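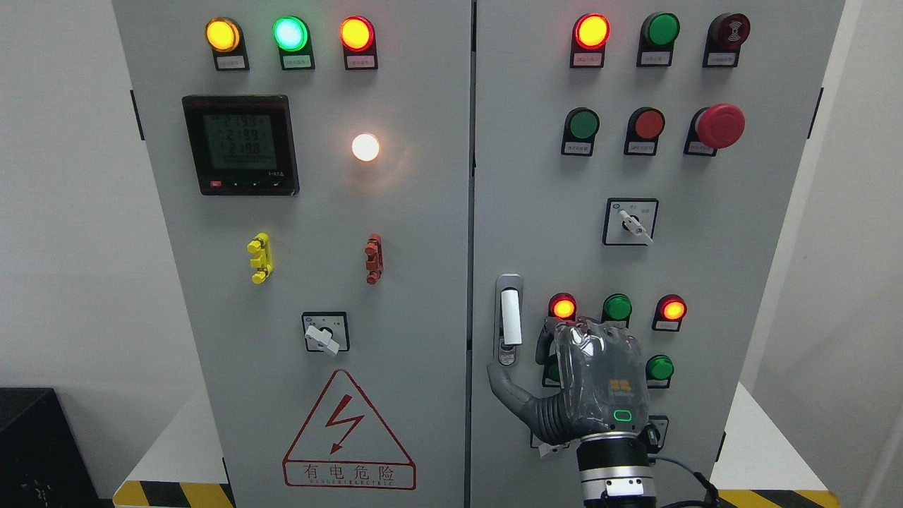 Gloved robot hand at the lower controls of the test cabinet, Gillies trial.

Zastbridge publishes first results from robot hand comparison, and asks buyers to wait

7 April 2020

Zastbridge, the independent test house for factory automation, has published the first part of its comparison of robot hands for work on electrical control cabinets. The results are mixed. Our advice to plant owners who have been promised a robot operator this year is to keep their money in their pockets until the second part is out.

The trial set a five-fingered hand, the Fadon, against a plain two-jaw gripper from Kindov. Both were given the same jobs on the same double-door cabinet at our Gillies site: press a named push button, turn a selector switch, work the door latch. There were 702 attempts in all. The sales material for hands of this kind tends to show one clean press on one large button. We wanted to know what happens when the button sits beside a lamp and a latch, as it does on most panels we have met in working plants.

Of the 702 attempts, 286 were push button jobs done with the Fadon hand. It failed 63 of them. Most of the failures were near misses, with the fingertip landing on the rim of the button or on the label plate. A further nine were stopped by our own staff when a second finger came too close to a control that was not part of the job. We count those separately, and we think buyers should ask any supplier whether they do the same.

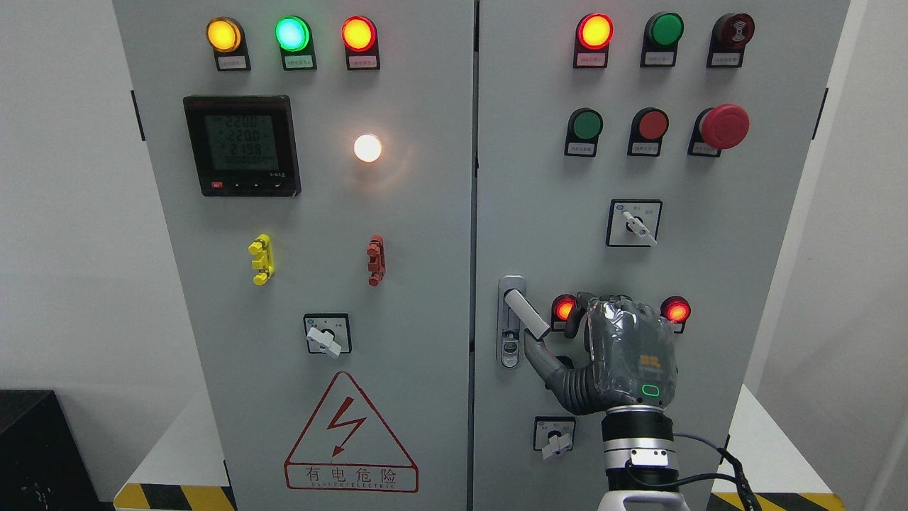
The protective cover also needs a harder look. Fadon recommends one for cabinet work and we followed that advice throughout. A cover changes the feel of the fingertips, and the figures Fadon quotes for fine touch were taken with bare fingers. We have asked for covered figures and have not yet been given any.

The Kindov gripper was slower to line up and could not manage the latch at all in our hands. On plain push buttons, though, it gave us fewer surprises, and it is a much simpler thing to mend. Whether a hand with a thumb is worth the extra cost depends on how often a site really needs a door opened without a person present. Several sites we spoke to could not tell us.

None of this shows that a robot hand cannot do the work. It shows that the claims made so far have run well ahead of the testing. Zastbridge takes no payment from either maker and bought both units at list price.

The second part of the comparison, covering selector switches and emergency stops, is due in May. The full table of attempts, with the failures left in, can be had on request from the Zastbridge press desk.

ENDS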